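Notebook, sky group – December, started 6:40 pm

Kettle on, heater on, north window open a crack so the all-sky unit doesn't fog again. Hashini in at seven, bringing the spare drive.

Picking up the Rovlow lights. Witness report says three orange lights in a row, low in the west, no sound, "hung there and then went out one by one." Duration given as ten minutes in the first phone call and four in the written form. I'm going with the written form for now but noting both. Second witness, other side of the reservoir, says two lights. Could be trees in the way.

Checked against the usual:
– Planets: Venus was already down. Jupiter in the east, wrong side.
– Aircraft: approach path into Jomenitz does run along that line. Planes coming straight at you with landing lights on look parked. But orange? Haze maybe.
– Lanterns: wind was from the south at ground level, lights reported as not drifting. Doesn't kill it, people are bad at drift with nothing to compare to.
– Flares: wrote to the Dierckx range office, no reply yet.

Went up to the lay-by and redid the sightline with the inclinometer. Top of the far ridge sits at 5 degrees from where the witness says he parked. He put the lights "a hand above the hill". My hand, arm out, is a lot more than that, so ask him to show us and don't lead him. 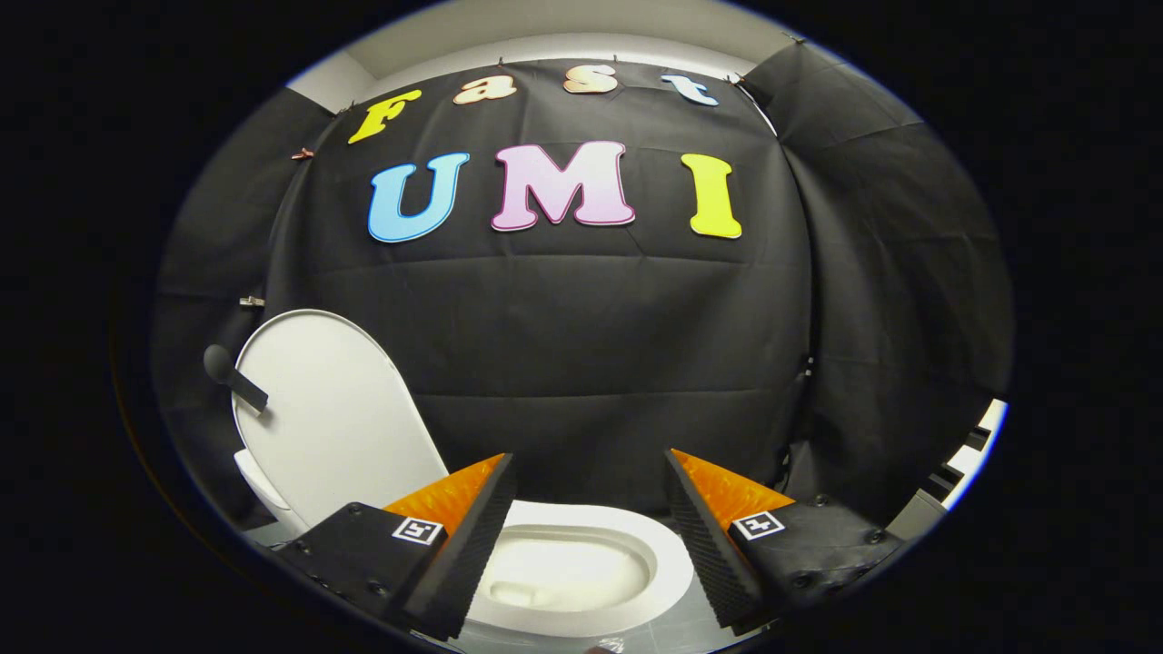 CAMERA LOG

Miltorent box ran all night, no dropouts. 1,218 triggers. Way too many. Threshold still set for summer, my fault. Went through them with Hashini, she took the second half.

After throwing out moon glare, the neighbor's porch light and one very persistant moth we are left with 83 worth a second look. Most of those are planes. Strobes show up clearly if you step through the clip slowly. A few satellites, steady, no blink, fade out going into shadow. 6 meteors, one nice one with a train. Saved that to the keep folder.

One clip neither of us can place. Single white point, moves left to right, brightens, stops brightening, gone. Hashini thinks a tumbling rocket body. I think a satellite glint, but the path is wrong for the ones I looked up. Not calling it anything. Tagged OPEN.

Clock check: box was 5 seconds slow against the time signal. Have to correct every time stamp before matching to passes, which means the pass lookup I did before dinner is junk. Redo.

Hashini Rathnayake's note, copied from the back of the envelope: "Stop writing 'object' in the log when we mean 'light'. We never saw an object." Fair. Changed in the Rovlow sheet, not yet in the older ones.

TO DO
– raise threshold, mask the porch light corner
– resync clock, find out why it slips (cold? battery?)
– call first Rovlow witness, get him to point with his arm from the actual lay-by
– chase Dierckx about flares
– flight tracks for Jomenitz, 8 to 9 pm, both runways
– new desiccant for the dome, old packet is pink all the way thru

11:20 pm. Cloud coming in from the west, solid down to the ridge. Left the box running anyway. Hashini has the spare key.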